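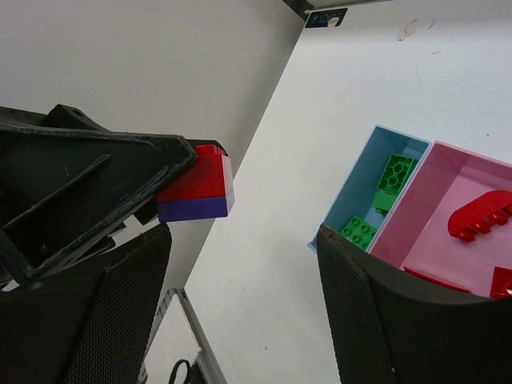 Ticket: finger pads and spares for the two-arm sorting cell – budget hold
Opened: January 2024
Site: Drurnville
Status: open, waiting on quote

Issue
Purchasing bounced our request for spare grippper pads, says the line is over the 2,000 cap for bench consumables. Need to know what can move to capital and what can't. The two-brick stacks are the hard case for grip, pads are the part we'd hate to run out of. Mesh face pads, same type both fingers. No spares on the shelf right now.

Log

1. Checked the old order. Esunent sold us the arms and grippers as one package, pads are not broken out anywhere. Called them, on hold a long time, they will send a separate parts list.

2. Parts list came. Pad set is 40 per gripper, fine. Wrist cable is priced as a "kit" with the wrist module and that's what blows the budget – 992 for the kit. Asked for cable only. The cables are long loops from the wrist back to the base so a generic one has to be the right length or it will snag.
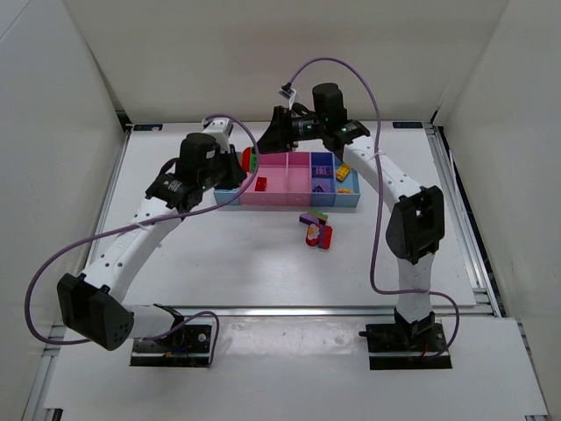 Both arms at the tray, cables looped back to the bases. Green lights showing on both wrist modules.

3. Baptista quoted a cable without the kit. Cheaper but lead time is bad and they want the connector type in writing. Someone please read it off the spare drawing, not off the cell, dont unplug anything to look.

4. Purchasing asks do we need both arms on the same spares plan or could we stock for one only. Answer is both. They work over the same tray, if one is down the job as planned is down. So 2 of everything. 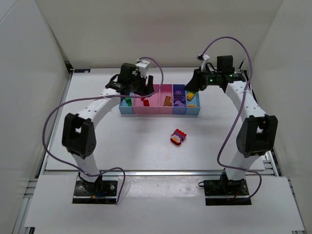
Sort under way, bricks in all the compartments and a red one still out on the table in front.

5. Tray question came up too. Purchasing wants to drop the second tray from the request. OK with me, move it to next quarter. Bricks are cheap, leave those in.

6. Wemelgate offered a service plan covering arms, grippers and cables. Looks nice on paper but pads are excluded as wear parts, so it doesn't fix this ticket. Parked. 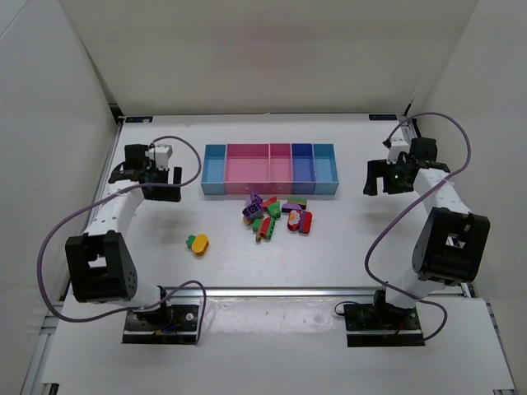
Empty tray, mixed pile in front of it, yellow block off to the left.

7. Revised split sent to purchasing:
Pads – consumables
Cables – consumables if we get them loose, capital if kit only
Second tray – removed
Service plan – seperate request, not this one

8. Purchasing OK with the split. Still need a written cable price from Esunent before they release the hold. Chased again, expect about a week.

Next action: Esunent cable quote, connector type to Baptista. Leave ticket open.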